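Lyimo's flat-rate table clearing trial draws shrugs from cafe owners

A new service that promises to take the mess out of clearing and sorting tableware opened its doors to small cafes this week, and the first reactions in Waltton were cooler than the flyers suggested they would be.

The service, called Altier, is run by Lyimo, a catering supply company that until now mostly rented out plates and trays. For $88 a month, a cafe gets a standard set of trays, plates and storage bins, plus a written routine for how everything should be stacked, carried and put away. Lyimo says the routine cuts breakage. It has not said by how much, and a request for the numbers behind the claim was met with a promise to "share more when the pilot is complete."

The pilot covers two cafes. Both are existing Lyimo customers, and both are getting the first 3 months at no charge, a detail left out of the press release.

At a Thursday afternoon demonstration in the company's back workroom, guests were shown the part of the routine that deals with trays. Plates go onto the tray one at a time, the biggest first. Small items travel on a plate of their own. Bins stay on the left and racks on the right, whatever the shape of the room. The whole thing is laid out in a binder that each cafe is expected to keep near the sink.

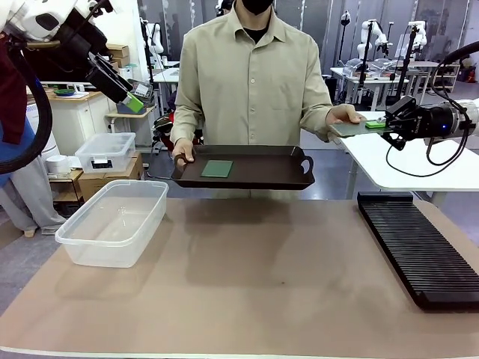
A square dark green plate on a serving tray during the Altier demonstration, with a plastic storage bin at left and a slotted rack at right.

Wing-sze Kwan, who owns a breakfast place two doors from the old Kilico bakery, went to the demonstration and came away with the binder but no contract.

"It's a tray," she said. "It has a handle. My staff know how to use a tray. What I wanted to hear was what happens on a Sunday when the rack is full and there are people waiting for a seat, and I asked that, and I got told it was on page 40-something."

Kwan said she liked the plates, which she described as a good size for toast, and would consider buying a set if Lyimo sold them without the monthly fee. The company says it has no plans to do so.

Moataz Alaoui, the program manager for Altier, disputed the idea that customers are being asked to pay for common sense. He said the routine was put together after the company reviewed 223 breakage reports from its rental business, and that most of the damage came from plates being moved in a hurry between the table and the bin.

"People think they have a system," Alaoui said. "Then you ask three people on the same shift where the plates go and you get three answers."

He may have a point there, but the reports themselves do not settle much. They were filled in by rental customers who wanted a damage deposit back, and Alaoui acknowledged that the forms do not record how the items were being carried. Nor do they say whether a tray was in use. Asked how the company had linked the breakage to a lack of routine, he said staff had "read between the lines."

There is also the matter of the room. The demonstration was held at a large table with plenty of clear space, and the cafes Lyimo hopes to sign up have rather less of it. Kwan said her own clearing station is the top of a chest freezer. A rule that puts the bin on one side and the rack on the other would, in her case, put the rack in the hallway.

Lyimo says the layout can be adjusted for smaller premises after a site visit. The visit is not included in the monthly fee, and the company would not give a price for it.

The two pilot cafes will use the routine through April. Lyimo has agreed to publish their breakage figures afterward, although it has not said what they will be compared with, and neither cafe kept a count before the trial began.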